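Qui sommes-nous ?

L'écurie Afolabi est née en octobre, dans un garage prêté, autour d'une vieille monoplace Clumberg que Loan Phùng avait rachetée sans moteur (et sans trop savoir où en trouver un !). On venait le soir, après le travail, on démontait, on remontait, on parlait des courses du week-end, et de fil en aiguille on s'est retrouvés au départ d'une épreuve régionale. Dernière ligne de la grille, mais quel souvenir !

Aujourd'hui, nous engageons trois voitures en championnat de monoplaces et nous faisons rouler, sur le circuit Oneck, environ 200 stagiaires par saison. Certains n'ont jamais tenu un volant de course, d'autres préparent leur première licence – tout le monde passe par le même briefing, le même tour de piste à pied et le même café de 10 h.

La numéro 66, confiée à nos jeunes pilotes, reste un peu la chouchoute de l'atelier. C'est Soko, notre partenaire de toujours, qui fournit ses trains roulants, et Loan continue de régler elle-même les suspensions avant chaque séance d'essais, carnet à la main.

Nous aimons recevoir du monde. Alors si vous passez près du circuit, poussez la porte de l'atelier, même sans rendez-vous – il y a toujours quelqu'un pour vous montrer une boîte de vitesses ouverte et vous raconter le dernier départ sous la pluie.

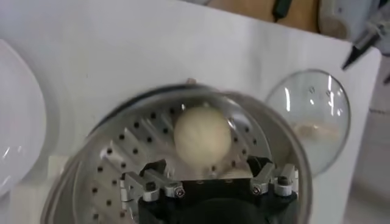 Pour les stages et les visites de groupe, écrivez-nous par le formulaire de contact, et Loan vous répondra avec les prochaines dates.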